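How Does a Robot Know What to Do Next?

A robot arm has no idea what a lab is. It has never seen one of its own plates slide off a table, and it doesn't get worried when something is in the wrong spot. Everything it does comes from software, a set of instructions written by people.

On this page we'll look at the software that runs a robot arm in a science lab. The people who write it work for a project called Holub, in the town of Greritz. Before any of their instructions go to a real arm, they try them out in a simulation. A simulation is a world inside a computer, a bit like a video game. It has walls, a table, machines and an arm, and all of them are drawn by the computer.

What is the job?

Scientists often need to test lots of tiny samples at once. They use a flat plate with rows of little cups in it, called wells. A plate like this is called a multiwell plate. Plates have to be moved from place to place: from a stand to a machine, from the machine to another stand, and back again.

Moving one plate is easy. Moving plates all day long is tiring and dull, and a tired person can mix them up. A robot arm can do the moving if its software is good enough.

The software has three main parts. We'll call them seeing, planning and moving.

Part 1: Seeing

The arm has to find out what is around it. One way is to use a camera that looks out past the gripper. The gripper is the robot's hand. It has two fingers that open and close.
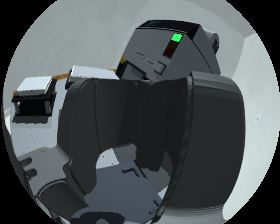
The simulated view from close to the gripper. Behind the dark fingers is a gray machine with a green light.

The view looks round because it is very wide. A wide view lets the software see a lot at once, but it also bends things. The straight edge of a table can turn into a curve. The software has to unbend the picture using math before it can measure anything.

To a computer, a picture is a big grid of numbers. Each number says how bright or what color one tiny dot is. A part of the software called a detector looks through the numbers for patterns. A block of very green numbers might be a light. A long line where light numbers meet dark numbers might be the edge of a table.

Lights can be useful messages. Many lab machines use them to show what they are doing, and the people who build a machine decide what each color means. The software needs a list that matches each color to a meaning. The Holub list is short. In it, green means "ready," yellow means "wait" and red means "stop and call a person."

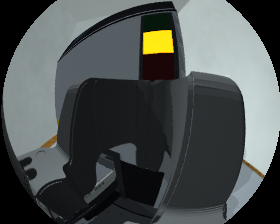
A different view past the gripper. The yellow part of the light strip is lit.

Finding a yellow light sounds simple, but think about how many things can be yellow. A sticker can be yellow. So can a pencil, or a banana somebody left on the table. The detector checks where the color is as well as what it is. If the yellow is in the middle part of the strip, it counts. If it is anywhere else, the software ignores it.

Ida Grube writes this part of the software. She trained her detector on 1187 pictures from simulations. "I change the brightness of the room in the computer, then I move the camera a little, then I do it all again," she says. "The detector has to find the light every time. The first one I wrote kept thinking a dark red light was switched on."

Part 2: Planning

Once the software knows where things are, it has to make a plan. A plan is a list of steps in the right order. A plan for moving one plate might look like this:

1. Check the light on the machine.
2. If the light says "wait," stay still and check again in 20 seconds.
3. Move the gripper above the plate.
4. Open the fingers and go down.
5. Close the fingers on the plate.
6. Lift the plate straight up.
7. Carry it to the new place and set it down.

Step 2 begins with the word "if." Programmers use "if" all the time. It lets the software choose between two things, depending on what the detector has found.

The plan also needs a path. A path is the line the arm follows through the air. The shortest path between two points is straight, but there might be a machine in the way! The planner (that's the part of the software that makes paths) tries out many paths in the computer and throws away every one that would make the arm bump into something. It has to check the elbow and the wrist as well as the gripper – all of the arm moves, and any part of it could hit something.
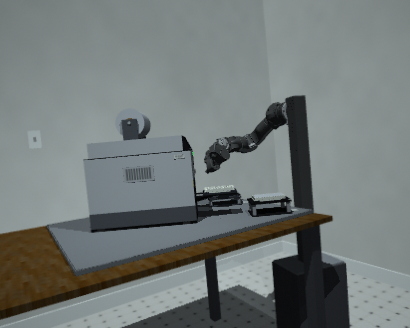

Part 3: Moving

Now the arm has to follow the path. It has a motor at each joint, the way you have muscles around your shoulder, elbow and wrist. The software that tells the motors what to do is called the controller.

The controller works in a loop. It asks, "Where is the arm now?" Then it asks, "Where should it be?" If the two answers are different, it turns the motors a tiny bit and asks again. It does this over and over, many times every second.

You use a loop like this when you carry a full glass of water. You watch the water, and if it starts to tip, you move your hand a little. This is called feedback.

Milovan Ristić works on the controller. His hardest problem is speed. If the arm goes too fast, it can swing past the place where it should stop. If it goes too slowly, the scientists have to wait. He made 16 versions before the team picked one.

Why practice in a computer?

Mistakes in a simulation don't break anything. If the arm bumps the machine, the programmer presses a key and the world goes back to the way it was at the start. The team can also run many practice worlds at the same time, even overnight.

A simulation is never exactly like the real world, though. Real plates can be a little slippery. Real lights can shine back off shiny surfaces. So after the computer tests come slow, careful tests with a real arm, and a person stands next to the stop button.

Try it yourself

You need a friend, a table, a plastic cup and a scarf.

Your friend is the robot. Tie the scarf over their eyes. Put the cup somewhere on the table. Now give instructions to help them pick it up, but only use these words: left, right, forward, back, up, down, open, close, stop.

Then swap places. Next, try it again with a book standing in the way. Did you need more instructions? Write them down in order and you have made a plan.

Words to know

Controller: software that tells the motors how to move.
Detector: software that finds things in a picture.
Feedback: checking what happened and using it to decide what to do next.
Gripper: the part of a robot arm that holds things.
Planner: software that chooses a safe path.
Simulation: a pretend world inside a computer, used for testing.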